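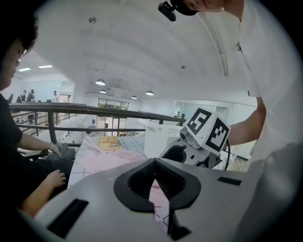 Inicio Listas Archivo Hilos Anterior Siguiente Buscar

Lista: hundus-transporte
Asunto: Re: Transportín para travesía nocturna con Flelness
Fecha: mayo de 2025

Hola, Parvathi:

Contesto por partes, con tu mensaje citado.

Parvathi Kulkarni escribió:
> Viajamos en octubre con una perra de 17 kg en la línea nocturna de
> Flelness. Tengo un Boonchu de 90 cm, el modelo antiguo, con
> cierres laterales de plástico. La naviera pide que el animal pueda
> estar de pie y darse la vuelta.

La medida que hay que comprobar es la interior. Los 90 cm del Boonchu antiguo son exteriores y se toman en el reborde de unión de las dos mitades, que sobresale. El suelo útil es bastante más corto, y además las paredes se estrechan hacia abajo. Mide la base por dentro, de pared a pared, y la altura en el centro del techo, con la colchoneta ya puesta.

De la perra necesitas tres medidas: del hocico al nacimiento de la cola, del suelo al codo y del suelo a la punta de las orejas (o a la coronilla, si las tiene caídas). El largo interior debe ser como mínimo la primera más la mitad de la segunda. La altura, la tercera más un margen para que no roce. El peso sirve para la tarifa, pero dos perros de 17 kg pueden necesitar tallas distintas.

> ¿Los cierres de plástico valen o tengo que cambiar el transportín?

En el formulario de Flelness que rellené yo no se excluía el plástico. Lo que sí se pedía era que las dos mitades no pudieran separarse al levantarlo por el asa. En el modelo antiguo las pestañas pierden tensión con los años. Yo las sustituí por tornillos pasantes con arandela ancha y tuerca de mariposa, seis en total, con la cabeza hacia dentro y la mariposa por fuera. Revisa también las varillas de la puerta: arriba y abajo deben entrar hasta el fondo del alojamiento.

> En la residencia Presau me han dicho que la deje sin beber desde la
> tarde para que no ensucie. ¿Lo hacéis así?

Sin agua no. Comida ligera varias horas antes de embarcar y agua disponible hasta el final, con un bebedero sujeto a la puerta que se pueda rellenar desde fuera. Para la base uso empapador debajo y manta fina encima. Si la perra toma medicación o se marea en coche, pregunta al veterinario con tiempo; no le des nada por primera vez la noche del viaje.

> ¿Hay que declarar el valor del animal?

La casilla es opcional. Si la dejas en blanco se aplica el límite general de la póliza de a bordo, que en mi billete era de 2.000 euros por reserva, no por animal. Consulta las condiciones del tuyo antes de pagar el suplemento.

Dos cosas que no preguntas. La etiqueta con nombre y teléfono ponla en el techo y repítela en un lateral, con el prefijo internacional. Y pide por escrito a qué horas se permite bajar a la zona de mascotas, que en la ida y en la vuelta no coincidían.

Si me mandas las medidas interiores y las de la perra, te hago la cuenta.

Un saludo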